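How to set up a shared work table so it stays tidy

Home > Guides > Workshop and storage

In our workshop in Udwood the tables are used by many people during one day, and before we had a system every table was full by lunchtime. I describe below the way we arrange them now. It takes one quiet morning and costs very little.

What you need

A table with a light top, a roll of coloured edge strip, a narrow rail as long as the working side, small clips which fit on the rail, a soft cloth and mild soap. We bought our strip from Nimley, but any strip of the same kind will do.

Step 1. Clear and clean the top

Take everything off and put it on the floor, also the things you think belong there. Wash the top with soap and let it dry well. The strip does not hold on a greasy surface.

Step 2. Mark the border

Choose a colour that is very different from the table. Put the strip along the edge in one long piece and press it with the cloth as you go. Do not pull it — a stretched strip becomes shorter again after some days and leaves a gap in the corner.

Step 3. Fix the rail and the clips

The rail goes outside the strip, so the top stays free for work. Keep 35 mm between the rail and the strip if you have thick fingers like me. Put the clips near each other in a short row and leave the rest of the rail empty for later. On a white table, a blue strip with yellow clips on a white rail is easy to find with the eyes, also from the side.

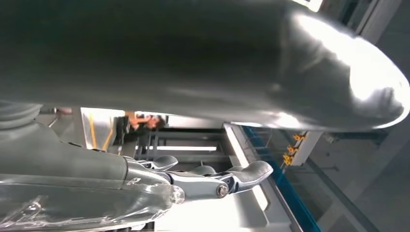
Step 4. Move the rest to a rack

Things that are not needed every hour should live on a rack. Heavy boxes go on the lowest bars. Our boxes are 200 mm high, and I leave one hand of space over each, otherwise it is difficult to take them out.

Step 5. Check it once a week

We do it on Wednesday before closing. Wipe the top, look if the strip is lifting at the ends, and return the clips that have walked away to other tables. If an end is lifting, cut off the dirty part and add a new short piece.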